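Had my check-up at the Larkavside practice this morning and came away with a night guard on order. A few notes for anyone who grinds their teeth and hasn't done anything about it.

I didn't know I was doing it. My partner had heard it for months and assumed I was dreaming. What I had noticed was a sore jaw when I woke up, and a dull headache by the temples that went off by 11 or so.

The dentist, Oriana Yáñez, found two flat patches on my back teeth and a small chip on a lower front one. No decay. She said the wear won't grow back, so the point now is to stop it getting worse.

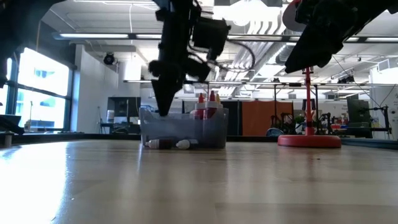 Cost, as people always ask. The guard made from a scan of my teeth is £435. The softer one they offered first was £44, but she thought I'd bite through it by February. I went for the hard one.

I did try a boil-and-bite guard from the chemist last year. It was bulky and I kept finding it on the floor in the morning. Some people get on fine with them.

Other things she told me to do: less coffee after lunch, no chewing gum, and keep the teeth apart during the day with the lips closed. That last one is harder than it sounds. I've caught myself clenching twice while typing this.

Vy Đào asked if it can be done on the NHS. Mine couldn't, but ask your own practice — it seems to depend on how bad the wear is.

Fitting is in two weeks. I'll add to this thread once I've slept in it for a few nights.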